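# Sorting Out a Junk Drawer of Screws, Cords and Small Parts

Most households have one drawer where everything small ends up. Mine had picture hooks, dead batteries, keys to doors we no longer own, and more than 20 cords. I finally dealt with it in January and have kept it in order with the method below.

## Before you sort

Clear a table and wipe it down. A light surface is best, as dark screws and black washers show up on it. If your table is dark, lay down an old white sheet and tape the corners.

Empty the whole drawer at once. Sorting while you dig doesn't work well, and you will keep handling the same pieces.

Set out open bins with low sides. Put a metal tray in the middle for whatever you are working through, and the bins around it within reach.

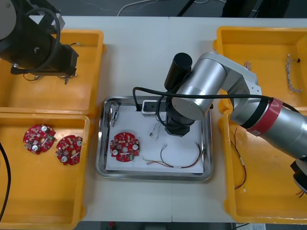 *Yellow bins around a steel tray on a white table.*

Label the bins with masking tape before you start: fasteners, electrical, hooks and hangers, unknown. The unknown bin is important. If you can't name a part in a few seconds, drop it in and move on.

## Screws and nails

Throw out anything rusted, bent or stripped. Wood screws and machine screws should be kept apart. To check a machine screw, try a nut you know the size of. If it spins on freely by hand, they match.

Old baby food jars are fine for storage. I use the Kusuma jars with the wide mouth because my fingers fit inside. Tape one sample screw to the lid.

A magnet in a sandwich bag picks up spilled nails. Turn the bag inside out over the nails, pull the magnet away, and they stay in the bag.

## Cords and wire

Coil each cord loosely, following the curve it already wants to take. Tight wrapping around a plug strains the wire where it enters. Close the coil with a twist tie or a strip of hook-and-loop tape.

Check the full length for cracks or bare spots. Don't repair a damaged power cord with tape. Unplug it, cut it in 2 so it can't be used again, and take it to electronics recycling.
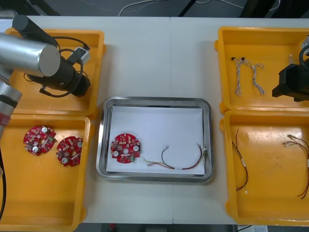 Short scraps of wire are worth keeping only if you do your own repairs. Anything shorter than a finger can go.

Ilham Majimbun wrote in to suggest toilet paper tubes stood on end in a shoebox, one cord per tube. I tried it and it works for phone chargers. Heavy extension cords need a wall hook.

## Putting it back

Line the drawer with shelf liner so the jars don't slide. Heavy items go at the back. Leave a little empty space for things that turn up later.

Go through the unknown bin again after 2 months. Keep anything you have identified and let the rest go.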